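On Keeping a Small Glassware Bench in Order

It has been the practice of this blog to report on the household workshop once or twice a year, and several readers have written to ask what became of the dyeing project. The present entry is intended to answer those inquiries and to set down the arrangements now in force for the glassware, which have changed considerably since November.

For those who have not followed the earlier entries, the project concerns the testing of plant colors in small quantities before any yarn is committed to the pot. Svitlana Kostiuk and I began it with kitchen cups and a set of jam jars. The results were pleasant to look at and impossible to repeat. A cup that holds "about half" on one morning holds something else on the next, and the notebook from that period contains a number of entries which neither of us is now able to interpret. The page headed "good red, do again" gives no amounts whatever.

Proper glassware was therefore obtained. The beakers were purchased in two sizes, 50 ml and 100 ml, from a closing school supply room in Hestisberg, together with a quantity of test tubes and a plastic rack. The price was fair. The seller, Mr. Luuk Koster, was good enough to wrap each piece separately, and only one tube was lost on the journey home, through my own carelessness at the door.

The following rules have been adopted and are observed by both users of the bench.

Glassware is washed at the close of each session, in warm water with a small amount of plain dish soap, and rinsed three times. The last rinse is made with distilled water, as the tap water here leaves a white film. Beakers are turned upside down on a folded towel and are not to be put away until the following day.

Test tubes are returned to the rack only when they are ready for use. A tube standing in the rack is understood to be clean or to contain a sample that someone intends to keep. Any tube kept overnight must have its number entered in the notebook. The numbering has been continuous from the beginning and stood at 514 when this entry was drafted, although a portion of the early numbers refer to the jam jars and ought perhaps to be struck out.

Stirring rods are not shared between colors. This rule was adopted after the loss of an entire series of yellows in the spring, which turned a dull orange one after another before the cause was found. Mrs. Kostiuk wishes it recorded that she had suggested the rule some weeks earlier. It is so recorded.

The blue bin is reserved for carrying. It was formerly used for storage, and small items collected in the bottom of it: labels, corks, a teaspoon, on one occasion a bus ticket. It is now emptied after every trip from the sink and left open on the bench.

The bench itself is a plain brown table and has been permitted to show its age. Marks are wiped when they are noticed. The question of a protective sheet has been raised and set aside, the sample sheet from Trikusside having curled badly at the corners within a week.

Two views of the table, with the rack, the beakers and the blue bin:
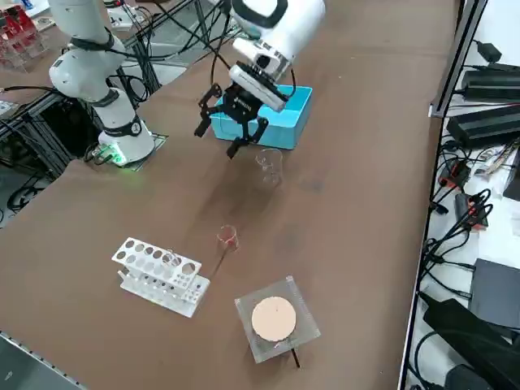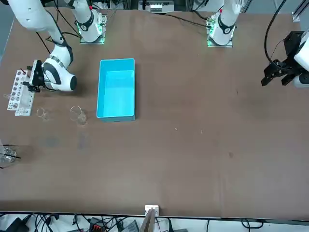 A word should be added on the subject of labels. Paper labels were used at first and proved unsatisfactory, as the ink ran and the glue remained. Wax pencil is now the standard. It writes well on dry glass, is removed with a cloth, and costs very little. Marta Horobets has recommended a numbered clip that fits over the lip of the tube, and a trial of these will be made if they can be found in a suitable size.

The notebook has likewise been reformed. Each entry now gives the plant, the weight, the volume of water, the length of time and the name of the person responsible. Of the last 27 entries, all but two are complete, and the two exceptions are mine. A column for remarks has been kept, and Mrs. Kostiuk makes fuller use of it than was foreseen.

Work on madder will resume when the new roots arrive. Readers who have grown their own are invited to write in with the age of the plant at digging and the kind of soil, both of which appear to matter more than the books allow. Letters concerning indigo will be held over until there is space to answer them properly.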